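Saturday, October
Soak bench, hard-shell run on lot 617

Continuing from the last entry. Question is still whether the slow uptake in lot 617 comes from the seed coat or from how the sacks were stored. Guoqing Fan is for storage. I have no firm view yet but the first soak did not look like a storage effect, as the slow beans were scattered through the sample instead of coming from the top of the sack.

Kidney beans only from here on. Black beans from the same grower (Irninau) are set aside until the method stops moving.

Scale checked before the first weighing, returned to zero each time. The Aller balance drifts if the vent over the bench is on, so the vent stays off while weighing and goes back on for the drain step. Elba wants this on the bench card. Agreed, will add.

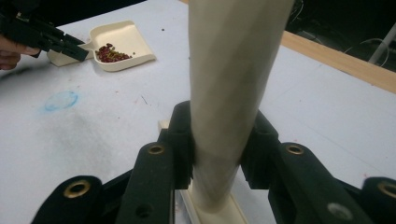
Soak at 30 degrees

Temperature held at 30 °C with the Zheng bath. Lid on. Three mesh bags per bath, each tagged on the drawstring and not on the mesh, because the tags on the mesh trapped air last time and two bags floated.

Pulled each bag hourly to 6 h, drained on the rack, blotted, weighed, returned. Blotting is the weak part of the procedure. Dehua Luo presses; I roll. On the same bag we get different masses, and the difference is larger than the hourly gain late in the soak. From now on one person blots for the whole run. Dehua did today's.

Observations, in order of bag:

Bag A. Even wrinkling by the second pull, coats smooth again by the last. Ordinary behaviour.

Bag B. Same as A until the fourth pull, then slower. A few beans still hard and shiny at 6 h. Picked these out and kept them damp in a covered dish, labelled.

Bag C. Scarified control, nicked opposite the hilum. Fast uptake, some splitting, and enough colour in the water that it should have had its own bath. Do not trust anything in A or B that depends on water colour.

Bag C suggests the coat is the barrier. It says nothing on why the coat is that way, so Guoqing's point stands for now.

Sorting and discards

Dry beans were picked over by hand before bagging. Rejects: split coats, chips, pale or shrivelled seed, anything with a visible hole. Split coats matter most, as one in a bag lifts the early readings and makes the rest look better than it is.

Chukwuemeka Tamuno suggested sorting on a light surface under the side lamp instead of the overhead. Hairline cracks show much better that way. Adopted.

Rejects go in the tub, not back in the sack. The sack was already opened once with rejects mixed in, and I do not want to sort the same fault twice.

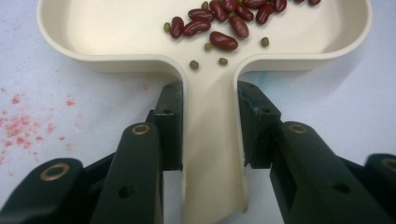 Bench clearing between lots

Still losing beans between sorting and weighing. They roll, and then turn up in the next lot. A stray from an old lot is not distinguishable by eye from a 617 bean, so the only defence is a clear table before the next sack is opened.

Sequence as used today: close the sack, cap the tub, move the balance cover on, sweep from the back of the table to the front, then wipe. Wiping first smears dust from the coats and leaves a film that shows up on the blotting paper. Sweepings are thrown out and never weighed back in, even when the source seems obvious. 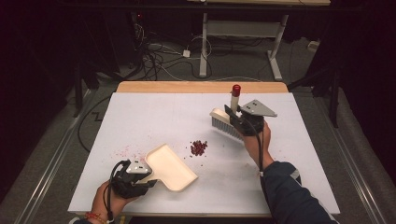 Water

Tap water for all three bags. Yiran Yuan points out that hardness will affect softening in the cook test even if it does little to uptake in the soak. She is right, and the cook test should not be run on tap water and then compared with the older Paltuvby results, which were done on deionized. Either repeat theirs or match their water. Matching is less work.

Also unresolved: whether to salt the soak. Leaving it out. Too many variables open already, and the Irninau people do not salt.

Open items

Hard beans from bag B: nick half, leave half, re-soak at the same temperature. If the nicked ones take up water and the others do not, the coat question is closed for this lot.

Pull a sample from the bottom of the sack as well as the top. Guoqing to do, with a clean scoop.

Separate bath for scarified seed.

New blotting paper. Current stock is uneven and sheds.
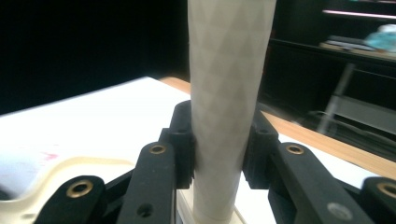
White tube with diamond-lattice surface, lower end in its base.

Baths drained and left open to dry. Balance cover on. Bag B dish is on the second shelf of the small fridge — please do not tip it out.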